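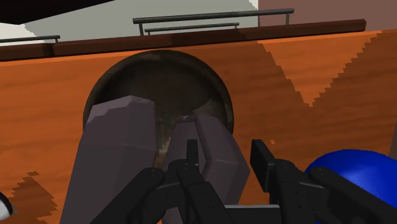 My grandmother made soup every January and never once wrote down how. I've been trying to get it back for 7 years now, which sounds like a long time for what is basically beans and smoked meat, but I only try in winter and I only try when I'm in the mood to be disappointed. You want a round, dark metal pot with a good wide opening, the kind with a thick rim and an inside that's gone nearly black with some scuffs along the wall, and you want more time than you think. Mine takes up most of an evening. The beans go in to soak the night before, and if I forget (I often forget) then it's omelets and we try again tomorrow.

The trouble is that everybody in the family remembers a different soup. My cousin Despina swears there was tarragon in it. My uncle says no tarragon, never, that was the neighbor's soup, and he can still taste the difference. My mother remembers vinegar at the table in a little glass bottle with a cork, and I remember that too, but I also remember being 7 and hating it, so I may have blocked out the rest.

So this year I did it properly. I made two batches on two different evenings, one with tarragon and one without, and had people over for both.

The first night was the tarragon one. Fouad came, and Angharad from my old job, who brought bread that was still warm from her oven and then apologized for it the entire evening (it was great bread, Angharad). I used white beans, an onion, two carrots, a piece of smoked rib and a spoonful of tomato paste that I let go dark in the oil before anything else went in. Tarragon at the end. It tasted lovely and it tasted like somebody else's house. I can't explain it any better than that. Fouad had three bowls and said I was crazy to change a thing, but Fouad never met my grandmother.

The second night I left the tarragon out and put in lovage, which was Laurențiu's idea. He grew up two villages over from where she did, and when I described the smell of her kitchen he just said "lovage" and went back to peeling his orange. I'd been looking for it for ages and ended up finding it at Żak, the small grocery behind the post office, in the freezer next to the dumplings. Frozen! I bought all they had, and it was a mistake to put that much in, because lovage is LOUD. Start with half of what seems right.

But oh, the smell when it hit the pot. I had to go stand in the hallway for a minute.

It still isn't quite her soup. Hers was thicker, and I think she mashed some of the beans against the side with a spoon, a thing I only remembered after mine was already in bowls. There was also a sourness under everything that vinegar at the table doesn't get you. Laurențiu thinks she used the brine from sauerkraut. My uncle, when I called him, said "of course she used the brine," as if I hadn't been asking him since forever.

So there's a jar of cabbage going on my counter as of this morning, and it needs a couple of weeks before the brine is any use. I've told Despina she can come for the next batch if she promises not to bring up tarragon. She hasn't promised yet.

If any of you grew up with a version of this, tell me what went in it — especially if it was sour, and especially if you know whether the rib gets rinsed first. I've been rinsing mine.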